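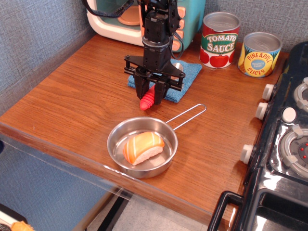 2 min read

Obituaries should state the cause of death

18 February 2023

The Felstead paper prints death notices by the line. A short one runs to 10 lines, and families cut what they can. The cause of death is usually the first item to go. I think it should be the last.

I read 228 notices published in the Felstead and Sevness papers since April. The cause was given in 33 of them. Another 129 used a set phrase such as "after a short illness" or "passed peacefully." The rest gave a date and a place and moved on to the list of survivors.

A set phrase carries very little information. "A short illness" covers pneumonia, an infection after surgery, and a cancer found late. Grandchildren who fill in a medical history form 40 years from now will need the difference. A death certificate records it, but certificates are restricted in many places, cost money, and are hard to get from abroad. One branch of my own family is in Cabanatuan. What they know of our side comes from clippings mailed in envelopes.

The usual objection is privacy, and it has weight. Some causes bring shame or blame on the living, and no paper should force a family to print them. My proposal is narrower. The order form should have a line for the cause, next to the lines for birthplace and military service, and the paper should not charge for it. A family can leave it blank.

The Sulero weekly already has such a line on its form. Its notices are no longer than ours, and they are more useful to anyone who has to consult them later.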